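Keltville Community Boards > Home and Garden > Kitchen

Topic: Is the tap water in Keltville getting harder?

skirkance_lane
Moved to the top end of Keltville in April and my kettle already has a thick white crust. I descaled it with vinegar and it came back in a fortnight. Has the supply changed, or is it just this side of town? My last place was over in Potis and I never had to descale anything.

LokyiuNg
It's always been hard up there. The top end is fed from the borehole and the rest of town gets reservoir water. Ring the water company with your postcode and they'll tell you the hardness.

duda_a
Citric acid works better than vinegar and doesn't stink the house out. 2 spoonfuls in a full kettle, boil, leave it for 30 minutes, rinse well. A bag lasts me most of a year.

Tzu-hsuan
I gave up and had a softener put in under the sink. 400 quid fitted. The shower screen stays clean and I use half the washing powder. Wish I'd done it years ago.

LokyiuNg
400 is a lot to save on washing powder. Also you're not really meant to drink softened water if you're on a low salt diet. Did they leave you a separate drinking tap?

Tzu-hsuan
Yes, the kitchen cold is still straight off the mains. Any decent fitter will do that.

liga_dz
Filter jug for the kettle and leave the rest alone. Mine takes a new cartridge every 4 weeks. Tea tastes much better and there's no film on top.

duda_a
Cartridges add up though, and they all end up in the bin. I tried one and couldn't taste any difference.

lamag
We just buy bottled for drinking and use the tap for everything else. The kettle furs up but I don't mind that.
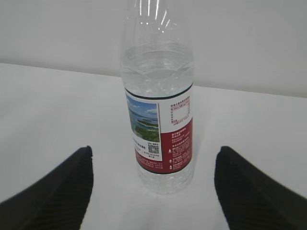
Bottled water, the kind with the green stripe on the label

LokyiuNg
Can't agree with that one. Plenty of bottled water is as hard as what comes out of the tap. Look for the calcium figure on the back, it's in mg per litre.

lamag
Fair enough, I've never looked. I buy it for the taste.

skirkance_lane
Thanks all. Rang them this morning and it's the borehole, so Lokyiu was right. I'll get some citric acid first and think about a softener if the shower gets bad. Does Yip Hardware on the high street sell it?

duda_a
They do, with the cleaning stuff near the till. Ask for the big bag.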